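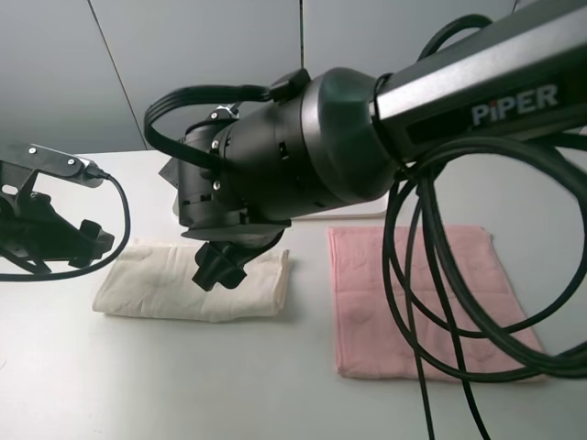

Leinonen Reports First Results From Household Laundry Trial

SKANCOMBE, Friday, April 11, 2025. Leinonen today released first results from Amum, its test program for two-arm robots on home and shop-floor chores. The short finding is that folding towels is close to usable and most other laundry work is not.

Amum logged 1,497 attempts on 31 items. Flat towels were folded to standard in most runs. Each attempt had a limit of 15 minutes, and a person reset the table between runs.
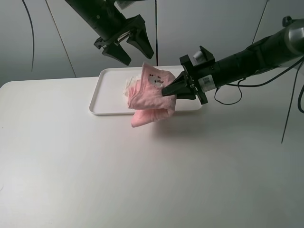 Moving cloth into and out of a tray scored lower. The usual fault was a grip that took two layers where one was wanted. Control software was supplied by Cistix.

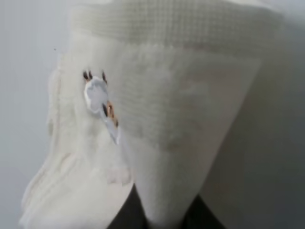
Reading time: 2 min

Thick, fuzzy fabrics remain the weakest group. Pile hides seams and edges, and a wrist camera at close range has little else to go by.

Leinonen does not plan a home product on the basis of these results. A second test round starts in May. The full data tables are available on request from the Leinonen press office.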